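Pirnen Shared Spaces Project
Progress report to the Harix Fund
Prepared by Anika Ridgeway, project coordinator
February 3, 2023

Dear Dolores,

Thank you for your patience with this report, and for the kind note you sent with the last payment. I read it out at our lunch table and it went down very well. I will try to cover everything your form asks for, though I have never been good at fitting things into the little boxes, so I have written it as a letter again and put the headings in where they seem to belong.

Where we are

When we first wrote to you in August, the bottle problem was mostly a matter of grumbling. People come in for a meeting or a drop-in hour, they bring a drink or pick one up on the way, and at the end they stand up and leave. The bottle stays behind. It stays on the desk, or it gets set down next to a chair leg and gets kicked under something, and then whoever has the room next has to deal with it before they can spread out their papers. None of it is a terrible thing, but it does make a shared room feel like somebody else's room, and we wanted to change that.

We asked you for help with three things: proper storage bins to collect in, a regular clearing routine with a person in charge of it, and an arrangement with a recycler so that the bottles would go somewhere sensible once we had them. I am happy to say the first two are in place and working. The third is partly in place, and I will come to that.

The bins

We spent a long time on the bins, perhaps longer than the subject deserved. Ansel Lindqvist was in favor of tall ones with lids and a hole in the top. Lungile Mofokeng wanted open ones that could be carried from room to room, and she brought in a see-through storage bin from her own house to show us what she meant. We used it for a while and the argument more or less settled itself. A person can see what is in it from across the room, so they know at once that it is for bottles, and they drop a bottle in without having to ask. The lidded bin we tried on loan had lunch wrappers in it by the end of its first afternoon, and a banana.

So we bought clear ones. The cost came in under the 400 dollars you set aside for this part of the work, and I have put the receipts in the envelope with the signed copy. I would like your permission to use what is left for a small cart, as the bins are awkward on the stairs when they are full.

The clearing routine

Each clearing has two parts, and we have found it helps to keep them in the same order. First the desks: anything left standing or lying goes, whatever brand it is and however much is left in it. Then the floor, along the walls and under the seats, with the bin set down on the carpet close by so that no one has to walk back and forth with their hands full. The desk with the service station sign on it always seems to gather the most, I suppose because it is the one people stop at to talk. Bottles end up lying in front of it, and I have watched perfectly tidy people set one down there in the middle of a sentence.
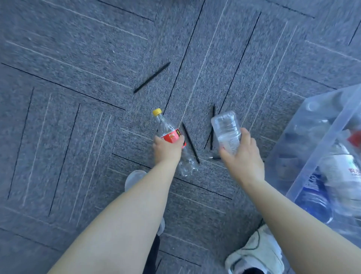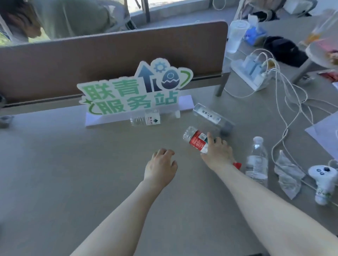

Lungile runs the clearings now, with 5 regular helpers who take turns. She has been very good with them. She started by doing every session herself, and then doing every session with one other person, and only after that did she begin to hand them over. I had hoped to move faster, and told her so, and I was wrong about that. The helpers know the rooms, they know where the bin lives, and they know which groups like to be left alone until they have finished packing up and which ones are happy to have somebody come in and work around them.

We do ask people to squeeze their bottles if they can, as it makes a great difference to how much goes in. Some bottles fold up in one hand and some put up a fight. Caps are a sore subject. Plistum, who take the bottles from us, told us at the start that caps should come off, and then a different person there told us that they should stay on. At the moment we accept both and I have written to ask for a firm answer. If you know anybody who could tell us which is better, I would be very glad to hear from them.

Bottles that still have water in them go to the sink before the bin. We learned this the hard way, with a bin that had a good inch of mixed drinks sitting in the bottom of it after a long meeting. The sink is at the far end of the corridor and it is a bit of a walk, so the helpers now carry a pitcher along with them and empty everything into that. It was Jozefína Hubáček's idea and it saves a great deal of time.

Collection

This is the part that is not where I wanted it to be. Our agreement with Plistum was for a pickup every 2 weeks. They have kept to it more often than not, but they have missed 4 pickups, and each time the full bins had to go into the storeroom, where they sit in front of the folding chairs. Then a group needs the chairs, and the bins come out into the corridor, and I get a phone call from the building office at Marchetti House, who are quite right to want their corridor clear.

I have spoken with Plistum and they were apologetic. Their difficulty is that we are a small stop at the end of a long route. They have offered to come less often and take more at a time, but we don't have room to store that much. The other choice is to bring the bottles to them ourselves, which Ansel is willing to do in his own car if we can pay for his gas. I would like to try this through the spring and see how he gets on. It would be a small change to the budget and I have written it out on the second sheet.

What people tell us

I put a notebook by the front door so that anybody could write down what they thought. Most of it is about the heating. But there were some lines about the rooms, and I have copied a few of them here because they pleased me:

"Nice to come in and find the table ready to use."

"Could there be a bin nearer the back please."

"I took my bottle home and then felt silly and brought it back."

The second of these has been dealt with, and there is a bin nearer the back now. We also had a complaint from a gentleman whose drink had been cleared away while he was out of the room making a call. Lungile apologized to him and got him another. Since then the helpers ask before they take anything from a desk where there is a coat or a bag still on the chair.

Plans for the next period

We would like to begin with the signs. So far we have been relying on the clear bins to explain themselves, and for our regular visitors this has been enough, but new groups don't always catch on. Jozefína has offered to draw up a simple card for the desks, and we will have it in more than one language, as our visitors do not all read English comfortably. I have asked her to keep the words few and large.

After that we want to talk with the groups about bringing refillable bottles. I am going slowly here. Some of our visitors come straight from work and buy a drink on the way because it is the first chance they have had all day, and I don't want any of them to walk in and feel scolded. Ansel thinks that a water cooler would do more good than any amount of talking. He may well be right, and I have asked Marchetti House whether there is a place where we could put one – the spot by the coat rack would do nicely, if they can spare the outlet.

You asked on the telephone whether the project could carry on without me when I take my leave this summer. I believe it could. Lungile has agreed to look after the paperwork along with the clearings, and I have begun showing her how the accounts are kept. She may write to you directly with her own questions, and I hope you will not mind if they are more to the point than mine.

You are welcome to visit whenever you like. Just let us know which morning suits you and I will make sure there is coffee, and a free chair that is not behind a bin.

With warm thanks from all of us,

Anika Ridgeway

Enclosed: signed copy, receipts for bins, proposed budget change (second sheet)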